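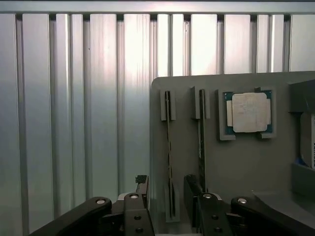
作業板の左寄りの部分。縦のスロットにメモリ、その右上の枠にCPU。

Tinby 相談広場 > パソコン・部品 > 保管と整理

メモリとCPUを板に立てたまま保管しても大丈夫でしょうか

投稿者:灰色の棚

自作パソコンの部品の保管方法について教えてください。

古いパソコンを解体したり組み直したりする機会が増え、外したメモリとCPUの置き場に困るようになりました。以前は買ったときのブリスターパックに戻して菓子の空き箱に入れていましたが、どれがどれか分からなくなり、同じものを何度も出し入れしていました。そこで、作業場の壁の前に灰色の板を立て、部品用のホルダーを取り付けて、そこに差しておくようにしました。写真がその板です。

メモリは縦長のスロット型のホルダーに、細い面がこちらを向くように立てて入れています。上のほうにクリップがあり、そこから下に溝が伸びている形です。CPUは四角い枠型のホルダーにはめ、枠のクリップが上下の縁に少しかぶさるようになっています。CPUは金属の蓋(ヒートスプレッダー)の側を手前に向けています。

ホルダーはDrovumの部品整理用のものです。中古で譲ってもらったので箱も説明書もなく、材質が分かりません。袋にも静電気対策品という表示はありませんでした。後ろの壁はアルミの押し出し材のパネルで、これはDredelの作業ブースを借りたときからついているものです。

使い始めて2か月になります。出し入れはとても楽になったのですが、知り合いに見せたところ「そんなむき出しで置いておくものではない」と言われ、急に心配になりました。お聞きしたいのは次の点です。

・メモリやCPUを袋に入れず、むき出しでホルダーに差しておくのは静電気の面で問題がありますか。
・後ろがアルミの壁であることは、よいほうに働くのか、悪いほうに働くのか、それとも関係がないのか。
・メモリがまっすぐ立たず、ほんの少し傾いています。基板に反りが出たりしませんか。
・CPUの縁をクリップが押さえていますが、縁なら触れていてもよいのでしょうか。
・むき出しのままにするとして、ほこりはどう防げばよいですか。

部品はどれも古いもので、高価なものではありません。ただ、もう同じものが手に入りにくく、動かなくなると困ります。作業場は空調がありますが、夜は止まります。冬場はかなり乾燥します。

蓋のついたケースに全部しまうのがいちばん安全なのは分かっています。それでも一目で見える置き方を続けたいので、その前提でお答えいただけると助かります。よろしくお願いします。

回答

投稿者:通電派

むき出しでも壊れません。うちは十年以上、メモリを引き出しにそのまま放り込んでいますが、動かなくなったことはないです。静電気で壊れたという話はよく聞きますが、実際に見たことがありません。

傾きも気にしなくてよいです。マザーボードに差すときのほうがよほど力がかかります。

後ろがアルミなら静電気はアルミに逃げるので、むしろ安全だと思います。

ほこりはエアダスターで吹けば取れます。

コメント(灰色の棚)

ありがとうございます。引き出しでも平気だったと聞いて少し安心しました。アルミに逃げるというのは、部品が直接触れていなくてもそうなるのでしょうか。

コメント(通電派)

そこまでは分かりません。触れていなくても近ければ多少は違うのでは。

回答

投稿者:半田ごて置き場

修理の仕事で部品の保管をしていた者です。順番に書きます。長いです。

先に結論だけ書くと、作業中や数日の仮置きなら今の置き方で構いません。何か月も置いておくものは、静電気防止袋に入れるか、ホルダーの材質を静電気対策のものに替えてください。置き場所と見た目はそのままでも、やりようはあります。

静電気について

上の回答に「壊れたのを見たことがない」とありますが、静電気の損傷は見て分かるものではありません。その場で動かなくなる場合もあれば、しばらく動いてからエラーが出るようになる場合もあり、後者は原因が静電気だったのかどうか、使う側にはほぼ判断できません。ですから見たことがないという経験は、起きていないことの証拠にはなりません。一方で、素手で触ったら即死するというほど弱いものでもなく、乱暴に扱っても無事な部品のほうが多いのは確かです。手に入りにくい部品だということなので、用心する側に寄せて書いています。

置いてあるだけの部品に何かが起きる可能性は低いです。危ないのは動かすときです。普通の樹脂の溝に基板を差したり抜いたりすると、こすれて両方が帯電することがあります。帯電した部品を、そのあと金属に触れさせたり、体に電気がたまった人がつまんだりしたときに放電が起きます。スロット型のホルダーは溝に沿って長い距離を滑らせますから、平らな枠に置くCPUよりも、メモリのほうがこの点では不利です。

したがって、出し入れの回数が多いほど気をつける必要があり、差しっぱなしならそれほどでもない、ということになります。

材質の見分け方

写真の色だけでは材質は分かりません。静電気対策の樹脂は黒や濃い灰色のものが多いのですが、普通の樹脂に色をつけただけの灰色もいくらでもあります。テスターで抵抗を測ってみる人がいますが、家庭用のテスターでは帯電を逃がす程度の高い抵抗は範囲を超えてしまい、測れません。針や表示がまったく動かないからといって対策品でないとは言い切れず、逆に動いたとしたらかなり電気を通す材質なので、それはそれで通電中の基板を触れさせてはいけません。

表面抵抗計を持っている人に測ってもらうのが確実です。それが無理なら、対策品ではないものとして扱ってください。表示がないならまず普通の樹脂だと思っておくのが無難です。

板のほうも同じです。板が普通の樹脂なら、ホルダーだけ対策品に替えても、たまった電気の行き先がありません。導電性のあるホルダー、導電性のある板、そこから接地、とつながって初めて意味があります。

後ろのアルミについて

関係がない、に近いです。部品もホルダーもアルミに触れておらず、手前に別の板がある以上、電気が壁に逃げる道はありません。

それから、アルミの押し出し材は表面にアルマイト処理がされていることが多く、その皮膜は電気を通しません。処理の有無は見た目では判断しにくいです。壁に手をついて放電しているつもりでも、皮膜の上からでは逃げていないことがあります。さらに、アルミの壁がどこかで大地につながっているかどうかは別の問題です。金属の大きな物というだけでは接地とは呼べません。借りているブースとのことなので、Dredelの管理の人に「この壁は接地されていますか」と聞いてみるのが早いです。接地されていれば、端子を出してもらってリストストラップの線をつなぐ場所にできます。自分で壁を削って皮膜を落とすようなことは、借り物ですからやめておいてください。

悪いほうに働く場合も一応あります。帯電した部品を手に持っていて、うっかり接地された金属に端子をぶつけると、そこで一気に放電します。板の裏側やすきまに部品を落としたときが考えられるので、板と壁のあいだにすきまがあるなら、部品が落ち込まないようにしておくとよいです。

傾きについて

写真で見るかぎり、メモリはごくわずかに傾いている程度で、並んだもの同士はほとんど平行です。この程度なら反りの心配はいりません。基板が反るのは、片側に力がかかった状態で温度の高い所に長く置いた場合などです。

確かめるなら、抜いてから平らなガラスの上に置き、四隅を軽く押してがたつくかどうかを見てください。がたつきがなければ問題ありません。

気にするとすれば、傾いている理由のほうです。溝の幅が基板より広くて遊びがあるだけなら放っておいて構いません。そうではなく、クリップが片側から押しているのなら、押されているのが基板の縁なのか、表面のチップなのかを見てください。チップの角やチップの脇にある小さな部品(米粒より小さい抵抗やコンデンサー)にクリップが当たっていると、抜き差しのたびに引っかかって、そのうち欠けます。静電気よりもこちらの事故のほうを私は多く見てきました。小さな部品が一つ取れただけで認識しなくなります。

遊びが大きいのが気になる場合、溝の中に紙やスポンジを詰める人がいますが、普通のスポンジは帯電しやすいのでやめてください。詰めるなら導電性のフォームを薄く切って使います。

反対に溝がきつい場合は、溝の入り口のばりを400番の紙やすりで軽く落とします。必ずホルダーを板から外し、部品のない場所で削って、粉を洗い流して完全に乾かしてから戻してください。板につけたまま削ると、粉が下のホルダーに入ります。

CPUのクリップについて

縁に触れているのは構いません。CPUはもともと縁を持って扱うものですし、ソケットに固定するときも金具で押さえられます。

ただし、縁のどこでもよいわけではありません。お持ちのCPUは、緑の基板の角の近くに小さな金色の接点が見えています。そこにクリップがかからないようにしてください。写真では上下の縁にかかっているようなので、角までは来ていないかもしれませんが、斜めから見て確認してください。こすれて傷がつくのを避けるためで、触れた瞬間に壊れるというようなものではありません。

もっと大事なのは裏側です。裏が平らな接点の並んだ型なのか、ピンが生えている型なのかで話が変わります。

平らな接点の型なら、枠の底が裏面に当たっていないかを見ます。縁だけで支えられていて、裏の接点が浮いている形が理想です。底に当たっている場合は、出し入れのときに滑らせず、まっすぐ前に引き出してください。

ピンの型なら、立てて保管することは勧めません。重さが縁ではなくピンにかかっていると曲がります。どうしてもその板に置きたいなら、裏に導電性フォームを当ててピンを軽く刺し、フォームごと枠に入れます。枠に厚みの余裕がなければあきらめてください。

どちらの型でも、蓋の金属の面は丈夫です。まだらに見えるのは古いグリスの跡か、表面の変色だと思いますが、写真では区別できません。グリスなら、無水エタノールかイソプロピルアルコールを含ませた、けば立たない布で拭けば落ちます。保管の前に落としておいたほうが、ほこりがつきません。蓋の刻印が薄い場合は強くこすらないでください。読めなくなると型番が分からなくなります。

ほこりについて

壁に立てた板は、平置きに比べるとほこりが積もりにくく、その点ではよい置き方です。たまるのはホルダーの上側の口と、CPUの枠の下側の縁です。

覆いをかけるなら、普通の透明フィルムや食品用のラップは使わないでください。剥がすときに強く帯電します。静電気防止のシートを板の上辺から垂らすのが簡単です。透明なものも売られているので、見えるままにしておけます。

掃除は、静電気防止のはけで上から下へ払います。エアダスターは缶を傾けると液が噴き出して部品が急に冷えるので、使うなら缶をまっすぐ立てて、離して短く吹いてください。立てた板の前では缶を傾けたくなるので、私ははけのほうを使います。掃除機の先を近づけるのはいけません。

乾燥と温度

冬の乾燥はそのまま静電気の出やすさにつながります。加湿して極端な乾燥を避けるのが効きますが、加湿器の吹き出しを板に向けないでください。夜に空調が止まって冷え、朝に暖めると、アルミの壁のような冷えた金属に結露が出ることがあります。加湿していると余計に出ます。板が壁にぴったりついているなら少し離し、朝いちばんに壁を触って湿っていないか見てください。寒いところから持ち込んだ部品は、袋に入れたまま24時間置いて部屋の温度になじませてから出せば、まず結露しません。

触る前の手順

特別なことはありません。リストストラップを接地につなぎ、手首につける。部品は縁を持つ。金色の端子に触らない。抜いた部品は静電気防止マットの上に置く。静電気防止袋の外側の上に置く人がいますが、袋は包むためのものなので、マットの代わりにはしません。

毛糸の上着と、床に敷いた化学繊維のマットは避けてください。

長く置くものをどうするか

見える置き方を続けたいということなので、私ならこうします。よく使うものだけを今のようにむき出しで差し、残りは半透明の静電気防止袋に入れて、型番を書いた紙を袋の外に貼り、板に袋をつるします。袋は銀色がかった半透明のものなら中がだいたい見えます。桃色の袋は袋自体が帯電しにくいだけで、外からの静電気を遮る働きは弱いので、長期の保管には銀色のほうを選んでください。

袋に入れたままスロットに差すのはうまくいきません。袋がよれて溝に噛み、破れます。破れた袋は役に立ちませんから捨ててください。

コメント(灰色の棚)

詳しくありがとうございます。CPUを外して裏を見たところ、平らな接点の型でした。枠の底は接点に触れておらず、縁の段で支えられていました。クリップは角の金色の部分にはかかっていません。

メモリの傾きは、溝に遊びがあるためのようです。クリップの先は基板の縁に当たっていて、チップには触れていませんでした。

壁の接地はDredelに問い合わせ中です。

コメント(半田ごて置き場)

それならどちらもそのままで構いません。メモリを抜くときは、斜めに引かず溝に沿って上に抜いてください。遊びのある溝は、斜めに引くとチップの角が溝の縁に当たります。

コメント(通電派)

アルマイトは知りませんでした。うちの作業机もアルミなので、あとで調べてみます。

回答

投稿者:札とひも

静電気のことは前の方が書いているので、整理のほうだけ書きます。同じような板を使っていて、最初に困ったのは札でした。

メモリを細い面しか見えない向きで立てると、ラベルが見えません。容量も速度も、抜かないと読めないことになります。確認のために抜くのがいちばん多い出し入れで、しかもそれは本来しなくてよい出し入れです。ですからホルダーの側に札をつけてください。スロットの上のクリップのあたりか、その上の板の空いた所に貼ると、差したまま読めます。

札に書くのは、容量、規格、速度、動作確認をした月、それと外した元のパソコンです。最後のものは余計に見えますが、二枚一組で使っていたものを後で組み直すときに役に立ちます。組だったものは隣同士のスロットに入れ、札を共通にしています。片方だけ使うときは札を裏返します。

札の材料は紙で十分です。セロハンテープは剥がすときに帯電しますし、古くなるとのりが残ります。私は紙の札に穴をあけ、綿のひもでホルダーのねじに掛けています。ねじのないホルダーなら、紙のマスキングテープで板のほうに貼ります。部品を差したまま、すぐ横でテープを剥がすのはやめたほうがよいそうです。私は先に部品を抜いてから貼り替えています。

部品の本体には何も貼らないほうがよいです。CPUの蓋に付箋を貼って、そのまま組み込みかけたことがあります。メモリも、元からあるラベルの上に自分の札を重ねると、厚みが出てスロットに入らなくなります。

CPUは蓋の面が手前なので、刻印が読めるなら札はいらないと思うかもしれません。古いものは刻印が薄く、光の当たり方で読めたり読めなかったりします。写真のものも表面の文字がかすかなので、札をつけたほうがよいと思います。明かりを斜めから当てると読める場合があります。読めたらその場で書き写しておいてください。

並べ方は、左にメモリ、右にCPUで合っていると思います。縦長のものを端から詰め、四角いものを高い位置にまとめると、下にスペースができて手が入ります。CPUを低い位置につけると、机の上の道具が当たります。私はドライバーの柄を当てて、枠のクリップを折りました。

ホルダーを買い足すなら、今あるものと同じ形を選ぶほうがよいです。私は別の店のものを混ぜたところ、溝の深さが違っていて、奥まで入ったかどうかが手の感触で分からなくなりました。形がそろっていれば、上に出る高さがそろうので、浮いているものがすぐ見つかります。中古部品のVasilakisという店がホルダーだけのばら売りをしていて、私はそこで追加しました。在庫は日によって違います。材質は店の人に聞いても分からないと言われました。静電気対策のものが欲しい場合には向かないかもしれません。

もう一つ、動くものと動かないものを同じ板に置かないでください。動作確認の済んでいないものを「とりあえず」で差すと、後で区別がつかなくなります。確認前のものは別の箱に入れ、確認できたものだけを板に移します。これを始めてから、組んだあとに起動しなくて部品を一つずつ疑うことが減りました。

コメント(灰色の棚)

札のことは考えていませんでした。確かに、ラベルを見るために抜いていることが多かったです。さっそくひもでつける形にしてみます。動作確認前のものも同じ板に差していたので、分けることにします。

コメント(札とひも)

ひもは長くすると隣のスロットに入り込みます。札がホルダーの幅からはみ出さない長さで結んでください。

コメント(半田ごて置き場)

紙と綿のひもは帯電しにくいのでよい組み合わせだと思います。紙の粉が気になるなら、切り口を内側に折ってください。

質問者からの追記

Dredelから返事がありました。壁のアルミパネルは表面処理がされていて、パネル自体は接地の用途には使わないでほしいとのことでした。作業机の下に接地端子があるそうで、リストストラップはそちらにつなぐことにしました。マットの線も同じ端子に取れるそうです。

板は壁から少し離して立て直し、下のすきまには細長く折った厚紙を置いて、部品が裏に落ちないようにしました。長く使わないメモリは袋に入れてつるし、よく使うものだけをスロットに残します。CPUは今の枠のままにします。

ホルダーの材質はDrovumに問い合わせましたが、今は作っていない品で、資料がすぐには出ないそうです。分かったらここに書きます。

回答を「半田ごて置き場」さんに決めましたが、札の付け方は「札とひも」さんの回答を参考にしています。「通電派」さんもありがとうございました。

この相談は解決済みです。コメントは引き続き投稿できます。

コメント(通りがかり)

透明の静電気防止シートはどこで買えますか。検索すると机に敷く厚いものばかり出てきます。

コメント(半田ごて置き場)

「帯電防止カーテン」で探すと、垂らして使う薄いものが出ます。幅を測ってから切り売りで買うのが安いです。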